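Two hours at Landdale and my feet are killing me, but I finally got my look at the Provix hand-held gripper kit. We've been going back and forth on it at the shop since May.

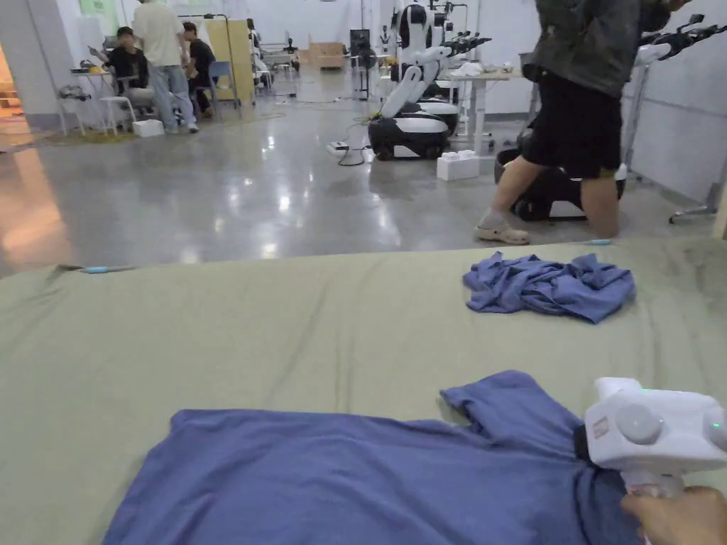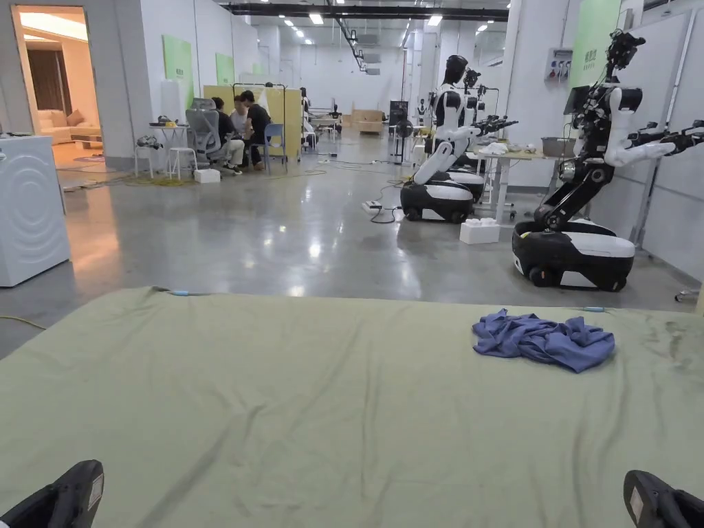
Laundry practice on the green cloth at Landdale.

By R. Bahrami | Shop Visits | February 24, 2020

So, the kit. You hold the gripper in your own hand, do the chore yourself, and the recording goes off to teach a robot. Grivetti, the dealer, is quoting us $563 a month for a pair, with a minimum of 9 months – longer than I'd like!

They do T-shirts on a big covered table, and I got a turn. The grip is comfy (I have small hands, so that was a worry) and the jaws pinch up fabric near a hem without much fuss. Getting just one layer is another story. I managed maybe 7 decent folds and a lot of lumps.

I loved the little green lights on the housing, easy to check while you work. I did not love the weight, and my wrist was complaining after roughly 49 minutes.

The wheeled robots are a separate quote and way out of our range. I still need a straight answer from Grivetti on spare jaws and who pays shipping on repairs – I've emailed twice.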